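Household chores trial, Dravville site
Progress report to the Fairweather fund
Prepared by Nurhan Polat, September 27, 2025

You asked in April for a plain answer on whether a two-armed machine can take over any of the small jobs at the Ginau laundry room. My answer is still no, though it is a less firm no than last time. Most of this period went on one chore, pegging socks on a clip hanger.
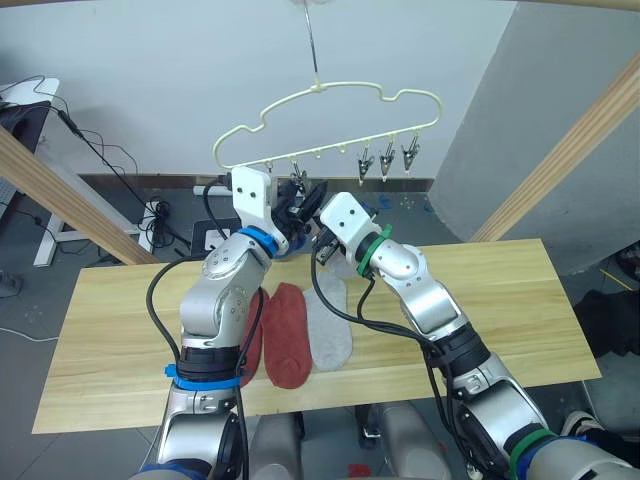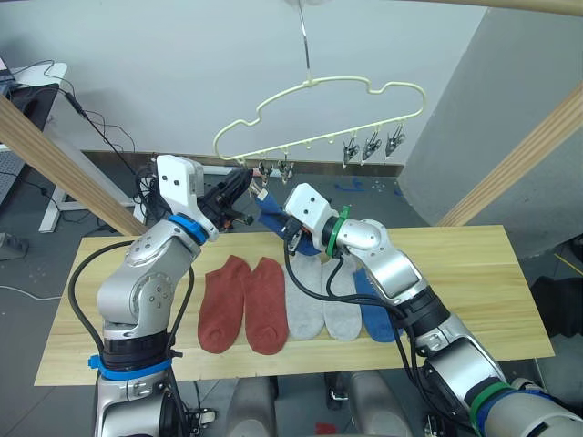
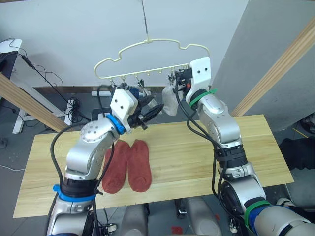
Socks and hanger, at three points in the work.

We logged 523 attempts. I would ask you not to read much into that figure, as it counts every try at a single sock, including those the operator stopped early. Urnard would like us to quote a success rate. I have declined until we agree what success means – a sock that hangs by a thread of its cuff is a peg to them and a dropped sock to me.

The trouble is the clip. Opening it takes one hand, which leaves the other to hold the cloth open and steady, and the hanger swings when either hand touches it. A person does this while talking to someone else. Lifting socks from a flat surface has gone better than I expected, but somebody has to lay them out first, and that labour is missing from every cost sheet I have been sent.

Staff at Ginau were asked which job they would hand over. Of 35 replies, 2 chose hanging socks. Most wanted help with wet bedding, which we haven't tried and which I doubt the arms could manage.

Spending is within budget apart from spare gripper parts. We have 7 weeks left. I propose using them on socks dropped in a heap, and I'd hold back the second payment to Urnard until we have seen those results.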